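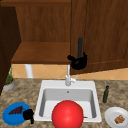
How long does a Husar filter cartridge last?
Plan on 300 gallons. The box promises more, but we never got there on hard water.

Section 4. Setting up the filter pitcher

1. Wash the pitcher and lid by hand. The label says dishwasher safe. Our lid warped, so treat that claim with care.
2. Soak the new cartridge in cold water for two hours. The quick-start card tells you to skip this. Don't.

Note: "Fits all pitchers" on a Zelledent cartridge means it fits most of them, with some pushing.
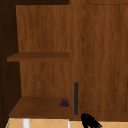

Open cabinet section with upper and lower shelves.

3. Press the cartridge down until the seal sits flat. A click proves very little. Tip the pitcher and look for leaks.
4. Store spare cartridges sealed and away from heat.

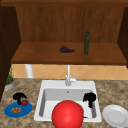
Wall cabinet with an open wooden shelf.

5. Fill the pitcher and throw out the first two batches. Expect black specks of carbon.
6. Write the start date on the lid in pencil. The indicator light only runs a timer and has no idea how much you drink.

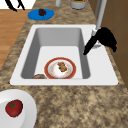 Caution: Never run hot water through the cartridge. Trondberg sells a "heat-proof" version, and we would like to see the test results before trusting it.

Text revised by Ovidiu Lazăr, Thursday, July 31, 2025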